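3. Hardware and workspace

3.1 Shared bench

The cell was built in the workshop at Ornside, where bench space is allotted by the month and anything left standing has to fit against a wall. Aluminum extrusion was chosen for the structure so that rails could be shifted with a hex key and returned to their marks. The arm is bolted to the structure and not to the bench top. An earlier version, clamped directly to the bench, lost its alignment whenever the neighboring drill press was in use.

Joar Björklund and Yakubu Okoro carried out the mechanical work, and Solveig Hägglund the wiring. Parts were bought over the counter where possible. The controller board came from Vestico and was used without changes to its firmware. The wrist camera moves with the gripper and looks past both fingers toward the target. A second camera is fixed to the workspace and does not move during a run.

3.2 Container

Rigid bins gave little trouble in early tests and were dropped as a target. A paper bag presents a harder case: the walls fold inward, the rim has no fixed height, and contact with the side produces very little force before the material gives way. The bag is opened wide, its top is rolled outward, and the rim is held with strips of black tape (Figure 1a). Tape keeps the bag from traveling when a finger drags against the wall but does not stiffen the paper. Bags were replaced when a wall tore through, and the tape was renewed at the same time.

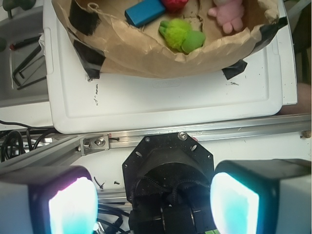
3.3 Object set

The objects are soft toys and foam pieces, picked for variation in surface and stiffness. A foam block keeps its shape under the fingers and can be grasped across any pair of faces. Plush toys compress, and long-haired plush hides the outline that the depth estimate relies on. Ears and limbs offer narrow grasp points that often hold well enough for a lift, even when the body of the toy is out of reach. Objects were dropped in by hand from above the rim and were not arranged afterward.

3.4 Reaching below the rim

Each attempt begins at a hover pose above the opening. The planner proposes up to 8 approach angles and discards those for which the housing would cross the estimated rim. Steep approaches are preferred. When an object lies against the wall, a tilted approach is allowed, and the housing may then pass low over the near side of the bag while the fingertip works toward the far side (Figure 1b).
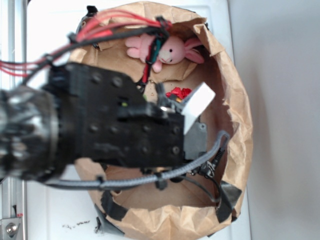 Cable routing turned out to limit the tilted approach more than joint range did. In the first layout the slack hung free and caught on the rolled rim during withdrawal, which pulled the bag against its tape. Hägglund shortened the runs and tied them closer to the gripper, leaving only the slack required for full wrist rotation. Snags became less frequent but were not eliminated, and any attempt in which a cable moved an object was marked and kept in the log.

The descent stops when motor current passes a threshold set separately for each bag. The fingers then close at constant speed for 2 seconds or until the current limit is reached. A run ends after 30 attempts or when the bag is empty. The full log holds nearly 1000 attempts, all recorded with the same finger pads. Camera calibration was repeated at the start of each session and again after any rail had been moved.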